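Microwave Week on the Kivach Planner
A gallery from the simulated kitchen

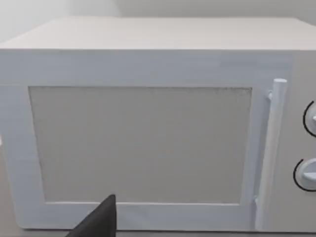

We spent most of February teaching Kivach to open things. It's our motion planner, the part that takes "get hold of that handle and swing the door" and turns it into a path the arm can follow without clouting anything on the way. Drawers went in before Christmas and went well. Doors are another matter, and a far more interesting one! A drawer slides along a line. A door wants your hand to travel in an arc while your wrist turns to keep up, and if you guess the hinge wrong by a whisker you end up fighting it all the way round.

Everything on this page runs in simulation, in a kitchen we built with Jekero, our scene tool. The view at the top comes from there too, with the fingertip just in front of the door and the long round handle off to the right. I'm very fond of that handle. It stands clear of the door on two short mounts, which gives the grasp sampler something proper to aim at, and it leans in this view, so a lazy "all handles are upright in the picture" shortcut gets found out straight away.

A few notes on what's going on behind it, for those who like the insides:

Plain surfaces. There's no lettering and no display anywhere on the oven in that view, and the window is flat grey. Perception has to work from edges and shading, and we've left it that way on purpose for now. Textures come later, through Prellodero, which shuffles colours and lighting between runs.

Knobs. The two on the right are along for the ride this month. The planner treats them as things to keep away from, and I can't wait to let it turn one.

Grasp search. Kivach tries up to 300 candidate grips on the bar, throws out any that would put a finger through the door, then ranks what's left by how far round the arc the arm could carry on before running out of reach. That last bit is new and I love it. The old version picked the comfiest grip at the start and got stuck halfway.

Numbers so far. The last batch was 2,000 runs overnight with the oven nudged to a different spot each time. We had 177 failures, and I've replayed every one of them over far too much tea. Most were the wrist hitting its limit near the end of the swing. Only 6 were bad handle estimates, a lovely surprise.

Next up is regrasping: letting go partway, shifting the hand and carrying on. The first tests are queued for Wednesday, and the cupboard doors are after that.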